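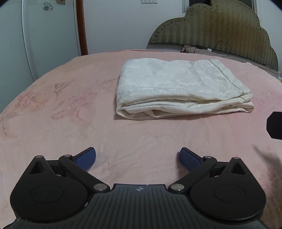 May, notebook 2, rumor coding
started 9:40, bad coffee

Allano water meter set. The story going round is that the new meters listen to people and report to the county. Scrape came back overnight with 2114 posts. After taking out straight reposts, 882 left. More than I wanted to lose but the dedupe looks right, I checked the long ones by eye and they're the same text with a different greeting on top.

Deteo export problem again. Drops line breaks, so quoted text and the poster's own words run together. Somebody mocking the rumor gets read as somebody spreading it. Fixed by hand for the pilot batch, can't do it for the lot. Eduard says pull the raw json and skip the export altogether. Will try after lunch.

Pilot: 100 posts, double coded, me and Eduard. Disagreements mostly on two codes.

"Just asking" vs "belief". Post 41: "not saying its true but why do they need an antenna". I had asking, he had belief. Talked for ages. Rule for now: if the poster tells others to do something (cover the meter, refuse the install, call someone) code belief whatever the wording. If not, asking. Don't love it.

"Named enemy". Do we count "they"? I say no, Eduard Šindelář says yes if an earlier post in the same thread makes it plain who they are. He's probaly right but then coders have to read whole threads and the time goes way up. Leave as no, add a flag for thread context.

Sarcasm still a mess. No rule. Mark U and move on.

11:15 Looked for the earliest post. Oldest in our set sits in the Plornano neighborhood group and already says "like I told you all last week", so there's something before it we don't have. Group may have been wiped or renamed. Do NOT write "origin" in the draft. "Earliest post collected".

Bermúdez wants a chart of volume by day for the meeting. Can do, but the scraper stalled partway and the dip in the middle is ours, needs a note on the chart itself or people will read it as the rumor dying down.

14:30 raw json works. Line breaks fine. Accented letters broken insted, sigh. Encoding, fixed.

Usernames: strip before anything goes on the shared drive. Found a few still sitting in the body text as @ mentions. Regex misses ones with a dot in them.

To do
- recode pilot with new belief rule, seperately, no talking
- rewrite codebook page 2
- dot usernames
- chart w/ gap marked
- ask Bermúdez if the town's own replies count as posts or get pulled out

Left recode running order shuffled, seed is in the readme. Eduard has the other half.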